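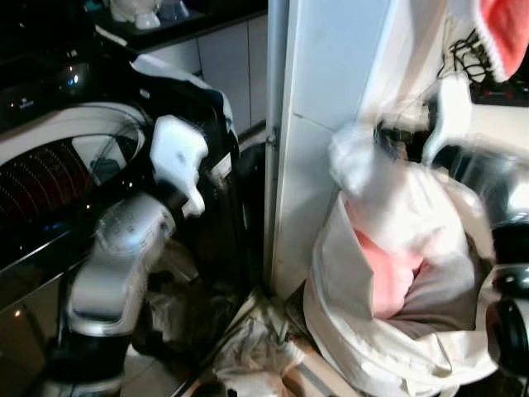 Drains behind walls: what goes wrong with waste pipework in small utility rooms
Speaker notes, Hilbridge session, Thursday afternoon

Slide 1. Title
Leave up while people sit down. Mention that the handout has the pipe tables, so there is no need to copy them from the screen.

Slide 2. Scope
Waste side only. Supply pipework, valves and backflow are in the Brevier talk before the break. Domestic rooms, ground floor and first floor, gravity drainage. Pumped systems left out.

Slide 3. The standpipe
Most faults I am called to start at the standpipe. Standard arrangement: vertical pipe, open at the top, trap at the foot, branch to the stack. The hose hooks in and must not seal against the pipe. An air gap has to remain around it. Where the hose has been taped or pushed into a rubber collar, the machine can siphon itself during the fill. The customer reports that the cycle never ends, and an appliance engineer is called out for a plumbing fault.
Check the height against the appliance instructions before looking at anything else. Makers differ, and a standpipe cut down to clear a worktop is often too short for the replacement machine.

Slide 4. Traps
Trap seal lost by siphonage, by evaporation, or by pressure from below. Explain each with the diagram. Evaporation is common in holiday lets and is cured by a jug of water. Do not fit a larger trap in the hope of curing siphonage. Look at the branch length and the fall first.
Ask the room: who carries a manometer? Usually very few hands. Move on.

Slide 5. Access

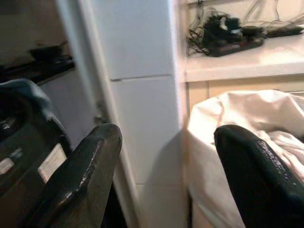 Access is the item most often missing from the drawings. A cleaning eye that was reachable at first fix is of no use once the joinery is in. Designers show the branch as a line on plan and the kitchen fitter works from a separate drawing, so neither document records the clash. Tall white panels of this sort, running well up the wall, are what the maintenance engineer meets on arrival, and the drawing should say which of them comes off and with what tool. At Hawthorne the agreed rule was one removable panel per branch, fixed with visible screws, no glue and no silicone. Silicone appeared anyway in 2 of the flats and had to be cut out.
Pause for questions on access. There is normally one about fire stopping. Refer it to the handout.

Slide 6. Falls
Too flat and lint settles. Too steep on a long branch and the trap may be pulled. Show the Hawthorne section, where the branch was notched round a joist and ended up with a level stretch of 500 mm just before the stack. Lint and undissolved powder had built up along it. The fix was to reroute below the joist and box in. Chemical cleaner had been tried earlier by the managing agent, without result.
Say clearly: measure the fall with the pipe clipped. Measuring before clipping proves nothing.

Slide 7. Noise
Short slide. Discharge noise through stud walls is mostly a bracket problem. Rubber-lined clips, no contact with the board, sleeve where the pipe passes through. Brondine wrap was used on one riser at Hawthorne and residents stopped complaining, but the brackets were changed in the same visit, so I do not claim the result for the wrap.

Slide 8. Test before closing up
Air test, then a discharge test with every appliance on the branch running out together. Record trap depth before and after. Photograph the pipework with a tape in view while the wall is still open, and file the pictures by room number. Some 200 homes on the Hilbridge list have no such record, and each call-out there begins with a guess about where to cut.

Slide 9. Questions
If short of time, drop slide 7. Spare slides on air admittance valves follow this one. Return the clicker to the front desk.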